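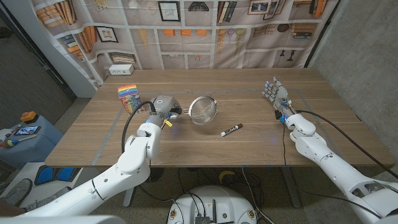 Round wire mesh strainer and white-barreled marker on the wood table.

Subject: Rainwater pump cycles on and off, low pressure at far beds
Site: Prenumstead shared garden
Category: Irrigation / pump and filtration
Priority: Normal
Status: Closed

Equipment
Tank: 3000 gallon poly, above ground, fed from shed roof
Pump: Wike surface pump, single phase
Controller: Tritside pressure controller with dry-run cutoff
Filter: Fesitz inline screen, 80 mesh, on the discharge side
Lines: poly main to six raised beds, drip tape in each

Problem as reported
Pump starts normally when the timer opens the zone valve. Pressure climbs to 40 psi, holds for a short time, then drops. Controller shuts the pump off, waits, restarts it. Repeats for the whole watering window. The two beds farthest from the tank get almost nothing. The near beds look fine. Problem started in October after several days of rain. No changes were made to the system before that.

The tank is more than half full, so this does not look like a water supply problem. Filter screen was rinsed before opening this ticket. No change.

Reply from support
Please confirm the following:
Is the pressure reading taken at the controller gauge or after the filter?
Does the dry-run light come on when the pump stops?
Is the suction line a floating intake or a fixed pickup at the bottom of the tank?
Does the pump still cycle with the zone valves closed and a hose bib open?

Reply from site
Reading is at the controller gauge, before the filter.
Dry-run light comes on every time.
Floating intake on a flexible hose. There is a foot valve with a plastic cage on the end.
With the valves closed and the hose running, it still cycles, but the interval is longer.

Reply from support
The dry-run light means the controller sees loss of flow while pressure is below the cut-in point. A blocked discharge filter would normally push the gauge reading up, and yours goes down. That points to the suction side. Either air is getting in or the intake is restricted.

Shut off power at the breaker before opening anything. Close the tank outlet valve if there is one. Then:

1. Check the union between the suction hose and the pump inlet. Look at the O-ring for cuts and grit.
2. Pull the floating intake up through the hatch and inspect the cage and the foot valve flap.
3. Refill the pump housing through the priming plug until no more bubbles come up.
4. Run one zone only and note the gauge.

Do not adjust the cut-in pressure on the Tritside unit at this stage. It will hide the fault and may let the pump run dry.

Work log, site
7:30 a.m. Power off. Union opened. O-ring flat on one side with some sand in the groove. Cleaned, greased and refitted for now.
7:50 a.m. Primed and ran the near zone. Holds longer than before, then cycles. Improved, not fixed.
8:15 a.m. Power off again. Intake lifted out. Cage was packed with shingle grit and pieces of oak leaf, held together with a brown slime. Foot valve flap was not closing all the way.
8:40 a.m. Cage scrubbed in a bucket with a stiff brush. Poured the bucket out through a kitchen strainer to see how much grit came off. About a cup.
9:05 a.m. Intake back in the tank, pump primed. Ran the near zone, then the far zone. Steady at 40 psi in both. No dry-run light.

Reply from support
Good result. The source of the debris still has to be dealt with or the cage will clog again. Is there a screen on the downspout ahead of the tank, and does the first-flush diverter drain between storms?

Reply from site
There is a leaf screen at the downspout. One corner had lifted and leaves were going straight past it. The diverter drain was plugged, so the chamber was already full when the rain came and everything on the roof went into the tank. Both are now cleared. The screen has been screwed down.

We also noticed that the float had slid along the hose, which let the intake hang lower than it should. Moved it back and added a clamp.

Follow-up
New O-ring installed at the suction union. System has run on the normal schedule for 2 weeks with no cycling. Far beds are getting even water along the full length of the tape. A few emitters near the end caps were plugged and cleared after the lines were flushed.

Resolution
Restricted intake cage and a worn O-ring on the suction side. Root cause was debris entering the tank past a loose downspout screen and a blocked first-flush diverter. Controller settings left at factory values. No parts replaced other than the O-ring.

Maintenance note added to site file: open the diverter drain after each heavy rain, and lift and brush the intake cage in spring and again once the leaves are down.

Ticket closed by site.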